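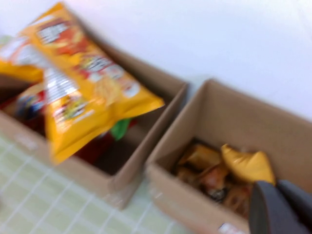

Yellow snack bag and an open cardboard box, grid tablecloth.

Stevero - family road trip log

README, last touched 29 December 2024

What it is

One CSV (stops.csv), 659 rows. Every row is a stop we made on a car trip with the kids. Gas, lunch, potty, carsick, "I dropped my shoe out the window". 80 trips total, mostly to my mother's and back, a few longer ones in August.

Started on paper in the glove box. Şengül typed up the old pages, I do the new ones. Kept by Duygu Ateş and Şengül Gündoğdu, sisters, two cars, five kids between us (3 mine).

Columns

trip_id - number, goes up by one each trip. There and back is ONE trip
car - bitum or canditz. Names the kids gave the cars. Bitum is the gray wagon, Canditz is Şengül's van
stop_no - restarts at 1 every trip
clock - local time, 24 hour
minutes - how long we were parked
reason - see below
who_asked - adult, kid, baby, car (car = warning light)
container - what the food rode in
notes - free text, lots of spelling

9 columns. If you get 10 your program is splitting on a comma in the notes, turn on quoting.

Reason codes

gas, food, potty, sick, sleep, fight, view, lost, other

fight was added late. Before that fights are under other, I went back and fixed the ones I remembered. Not all of them. "lost" means we were lost, not that we lost something. Lost things go in notes.
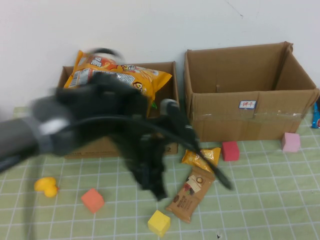

The container column gets the most questions so here goes. Values are cooler, bag, box, none. Cooler is anything with ice in it. Bag is one bag per kid, handed back from the front seat. Box means open cardboard, same kind as the two standing by the white wall, and it counts as box even if there are bags of chips inside it. Şengül marked a lot of the early van trips "bag" when it was a box with bags in it. I changed the ones I was sure of. Blank is not the same as none! Blank means we didnt write it down.

Known problems

- trips 1 to 12 have no minutes, we weren't timing yet
- the clock was never changed for daylight savings in Canditz one spring, so those are an hour off
- Wijesinghe shows up in notes a lot. It's the farm stand by the bridge. Spelled at least four ways
- baby in who_asked means crying. Judgement call by whoever was driving
- one row has 0 minutes, that was the shoe 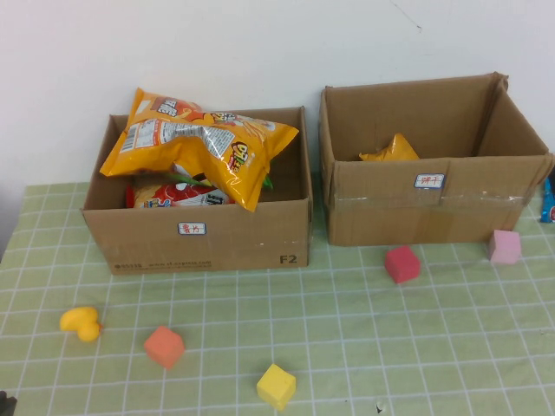
Snack packages in the left box, F2 on the front corner.

Using it

Opens in any spreadsheet. Sort by trip_id then stop_no, otherwise it makes no sense. Dont sort by clock, night drives go past midnight and get scrambled.

For average stop length leave out sleep. Those are naps in parking lots and they pull everything up.

Sharing

Fine to share with family and the homeschool group. Street names taken out of notes, first names of the kids changed to initials. If you find one I missed tell me adn I'll pull it.

To do

- add miles between stops (Şengül has the odometer pages)
- fix Wijesinghe spellings
- split potty into planned and not planned
- type up the August trip, still in the glove box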